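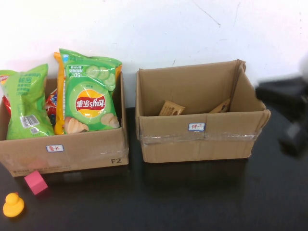
Figure 4. Open cartons on a black tabletop, contents label on the front panel.

4.2 Setting up the label printer

The Drenon label printer prints contents labels for open and sealed cartons. Complete section 4.1 (unpacking) before you start.

1. Place the printer on a level surface, at least 4 inches from any wall.
2. Connect the power cord, then the network cable. Leave the USB port empty.
3. Press the cover release and lift the cover until it clicks.
4. Load the roll with the labels facing up. Slide both guides against the roll -- they should touch it without bending the edges.
5. Close the cover and hold FEED for 2 seconds. The printer feeds one blank label and stops.
6. In the Groltel console, open Devices, select Add Printer, and set the resolution to 300 dpi.
7. Print a test label.

Note: A full roll lasts about 80 cartons when labels are printed on the front and back panels.

Note: If the test label is faint, raise the Darkness setting one step and print again. Do not go past step 4 with standard stock.

CAUTION: The print head is hot after use. Turn the printer off and let it cool before you clean the head or clear a jam.

For network settings, see section 4.3.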